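3.2 Sorting small valuables at home

Participants in the Pascu study were asked to put their everyday jewelry and watches into whatever container they already had at hand, and then to take each piece out again.

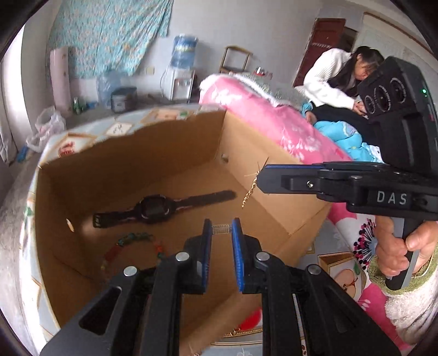 We chose the bedroom for this part of the work after the pilot visits in March. In those visits most people told us that they put their jewelry on and take it off while sitting on the bed, and that the dresser or bathroom shelf is only where the pieces end up later. Asking them to work at a table would have given us tidier sessions and a less familiar task. The bed was left as it was found, with its blankets and quilts in place, and participants were free to push the bedding aside.

The container was also left to the participant. Cardboard boxes were common, usually ones that had been opened for some other purpose and kept. An open box on a mattress has two features that matter for the task. The walls are high compared with the objects, so the hand has to come in from above, and the floor is flat and plain, so that a small item is easy to see against it (Figure 4). A lined jewelry case differs on both points. Its compartments keep the pieces apart, but a fine chain can sink into the lining and is harder to pick out.

We grouped the items by how they behave when they are lifted. Watches with a strap laid out straight were the simplest. They have one heavy part, the case, and a strap that follows it. In Figure 4 the watch has a square face and its black strap lies stretched out along the cardboard. Beaded bracelets came next. They hold a loose curve when set down and can be lifted from any point along the string. Participants rarely changed their grip on either of these.

Thin chains were the difficult group. A chain has no shape of its own and takes the shape of whatever it is dropped on. When it is left hanging over the inside wall of a box, as the gold chain in Figure 4 does, it can be taken near the rim and drawn up in one movement. When it lies in a heap on the floor of the box, the person must first find an end or a clasp. Neagu's notes from the home visits record that participants often draped chains on the wall without being told to, and she coded this as a storage choice in its own right. We kept her code in the final scheme under the name "hung."

Each participant completed 9 rounds, with a 30-second pause between them. A round ended when the last item had left the container. Items that fell onto the bed were counted as removed, but the fall was marked in the log. Patterned sheets made these falls harder to recover from, and two participants asked to spread a plain towel under the container after the first round. We allowed this and noted it.

Coding was done by Roxana Cozma and Luminița Neagu, working separately from the same recordings. Where they disagreed, it was mostly over whether a chain touching both the wall and the floor should be called hung or heaped. They settled on the rule that a chain counts as hung if any part of it reaches the rim. The earlier Henero coding sheet had no such category, and its results for necklaces are therefore left out of the comparison in Section 4.

Figure 4. Watch, bracelet and chain in an open cardboard box on a bed.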